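Futum Mattress Protector – Quilted, Deep Pocket

Back in stock at the Stolusstead shop and online. All sizes except twin XL, that one's due April.

Soft quilted top, waterproof backing, elastic all the way around. Fits mattresses up to 18 inches deep. Pulls on like a fitted sheet, no straps to mess with. Doesn't crinkle much. A little the first couple nights, then it settles down.

Sizes: twin, full, queen, king, Cal king
Colors: white, oat
Skirt stretches to: 18 in.
Trial: 48 nights

Washing – warm, gentle, with like colors. No bleach, no fabric softener (kills the backing). Tumble dry low. Takes a while to dry so give it a full cycle and then check the corners. Wash before first use, please.

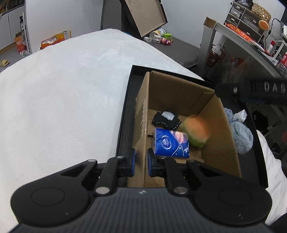

Got a topper on your bed? Measure mattress and topper together, thats the number you need. Anything under 7 inches and the skirt will bunch up underneath – get the Cardoso low profile instead, same fabric, shorter sides. Adjustable bases are fine. Bunk beds fine too, just a pain to get on.

Matching pillow covers are the Iltard zip ones, sold in pairs, $13. Standard and king. Same washing rules.

Shipping: orders in before noon go out same day. Pickup at Stolusstead is usually ready by 3 pm, wait for the text before you drive over.

Returns: 48 nights, washed is OK, stained is not. Keep the bag it came in. Exchanges for a differnt size are free, one per order.

Questions on sizing – call the shop or use the form at the bottom of the page.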